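Workshop notebook / Kitchen end
October, Wednesday, started 9:40

Washing-up day for the small stuff! I've been looking forward to this more than a grown woman should. The tasting week for the Kalemar spice blends left us with a heap of little forks and spoons, and I wanted to get all of them clean by hand, slowly, and write down how they're holding up while I still had each one between my fingers. Lies asked for notes on the wooden ones in particular, so those get the most room.

Setup is the same as last time. Black tray on the left of the sink, big basin for washing, wire rack in the small basin for whatever is done. I keep the tap at a thin stream. Lucía likes it harder, and we've had this conversation, but with small wooden pieces I really do prefer a trickle. You can feel the surface change under your thumb and you're not wearing half of it on your shirt.

The wooden set first. I'm very fond of these. They came from the Indau box, the thin pale ones, and the spoon with the heart-shaped head is still everybody's favorite to pick up. The forks have three tines and I was sure we'd have lost one by now, but no! 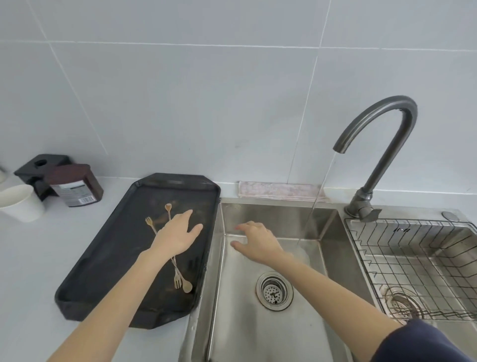

What I do with wood: quick pass under the water, thumb along the grain from the handle to the head, then a drop of soap on the cloth (never straight on the wood, it sinks in and you taste it next time, ask me how I know). Rinse both faces. Between the tines I fold the cloth corner over a fingernail. Then stand it up to dry with air on both sides. No soaking. I tried a five-minute soak with an older batch back in the spring and the grain came up like a cat's tongue.

Smell check after washing: round spoon clean, heart spoon clean, one fork with a little clove left in it. I went over that fork a second time and it was better. I'd call it fine for anything savory. Wouldn't stir custard with it.

Feel check: the heart spoon is slightly fuzzy at the tip. A few strokes with the 400 paper once it's fully dry, then a wipe of oil. I want to try the Montoya walnut oil on one piece and the plain mineral on another and see which we like better after a month. Lucía, please don't oil them all before I get to it, I know you.

10:25. Tea. Swapped the cloth.

Then the metal ones with the twisted stems, and I have to say these are a joy to wash. The twist gives you something to hold. It also gives the powder somewhere to hide, so they take longer than they look like they should. The way that works best for me is both hands, one at each end, rod held flat over the drain, and roll it back and forth between the fingertips while the water runs. Then along the twist with the cloth, following the turns. If you go straight up and down you just skip over the grooves.

Dry brush first would probably help. The tan residue cakes a bit when it meets water, and I ended up going over the first one twice. Next time I'll knock the loose powder off over the tray before anything goes near the tap. There's an old pastry brush in the second drawer that would be perfect for it.

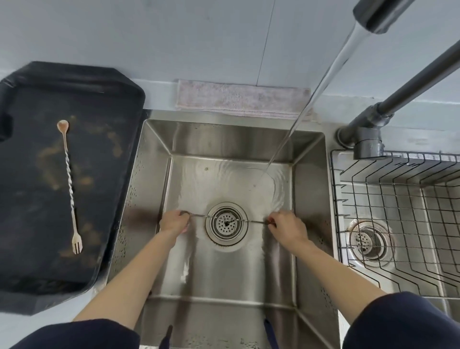
Twisted piece over the drain, another on the tray still to do.

Round spoon end: easy. Tiny fork end: fiddly, and worth a proper look in daylight after rinsing. I used a wooden toothpick and was very pleased with myself.

To do on the station itself, writing it down so it gets done:
- the tray needs its own scrub, baking soda paste, leave 10 min, rinse
- second drain under the rack has a brownish ring around it, same paste, old toothbrush
- pink towel at the back of the basin goes in the wash tonight
- more toothpicks

Oh, and the towel folded over the back rim works really well! I used to lay one flat on the counter and it was always in the way of something. Keeping that.

One more thought on order. I did wood and then metal, and I think it's right, with the cloth at its cleanest for the pieces that soak things up. Lies does it the other way around because the metal is dirtier and she likes to get it over with. Happy to be argued with. If somebody wants to run a batch her way and do the smell check blind, I'll gladly be the nose.

For the Flonarier tasting we'll have a lot more of these to get through in one go, so I'd like two people, one washing and one drying and oiling. I'd also like a second rack. The wire one is great for air but the thin handles lean whichever way they please, and I spent a while propping them up. A jar with a few holes in the bottom might do it. Lucía says she has one at home with a chipped rim that would be just the thing.

11:15, hands like prunes, very good morning. Sanding the heart spoon tomorrow if it's dry.

5 comments | 2 shares

Recent entries
Oiling boards: what we tried and what stuck
Kalemar blends, tasting notes, second round
Getting clove smell out of wood
Sharpening day with Lucía Olmedo
Indau box, unpacked at last

Notebook kept by Lies Hendriks and the bench crew. Corrections and arguments welcome at the bench.
Back to top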